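Gatmont Wood Movement Readings
Data card, version 6
Last updated Dec 12, 2025

Summary

This set holds 2,022 moisture and width readings from solid wood and engineered boards kept indoors. The readings were taken by hand with a pin meter and a caliper and typed into a spreadsheet at the end of each session. The set is meant for people who want to estimate how much a floor, tabletop or shelf will swell and shrink over a heating season.

Contents

readings.csv - one row per reading
boards.csv - one row per board, 894 rows
rooms.csv - one row per room, 9 rows
notes.txt - free text, unsorted

The key that joins the first two files is board_id. Rooms are joined on room_code. Board IDs are never reused, even when a board was dropped from the set.

Fields in readings.csv

board_id: text, no spaces
room_code: text, two letters
read_on: date, year first
mc_pct: moisture content in percent, one decimal
width_mm: width across the grain at the marked point, two decimals
rh_pct: relative humidity in the room, whole number
temp_c: air temperature, one decimal
flag: blank, or one of D, R, X

D means the reading was taken within a day of a finish coat. R means it was repeated after a doubtful first value, and only the second value is kept. X means the meter battery was low. Rows marked X should be left out of any fit.

Collection

Boards came from two sources. The Kalter boards were bought as flooring stock and installed before the first reading. The Pickering boards were offcuts stored flat on open racks and never fastened down. The two groups behave differently and should not be pooled without a source term in the model.
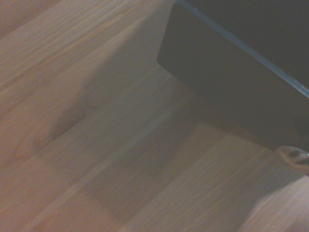
Each board has a pencil mark at mid-length. Width was taken at that mark with the caliper jaws square to the edge. Moisture was read with the pins parallel to the grain, and the species correction was applied before the value was entered. The raw meter value was not kept in versions before this one. It is now in boards.csv for boards read twice or more, under mc_raw_first.

Finish type is recorded as oil, film or none. Where a Fimex oil was used, the coat count is in the coats field. Older film finishes have no coat count.

Known problems

Humidity in room GB was logged from a sensor placed too close to a radiator. The values run low in January and have not been corrected.

Engineered boards are coded by the species of the top layer only. The core is not recorded.

Width values for tongue-and-groove boards include the face only. An earlier version mixed face width and overall width - if you have that file, discard it.

Not suitable for

Outdoor decking, green lumber, or plywood. Sample sizes for maple are too small to report separately.

License

Free to use and change with credit to the Gatmont readings. Please state the version number, as row counts differ between versions.

Changes in this version

Added mc_raw_first. Removed duplicate rows from room KT. Fixed decimal commas in temp_c. The date format in notes.txt is still mixed.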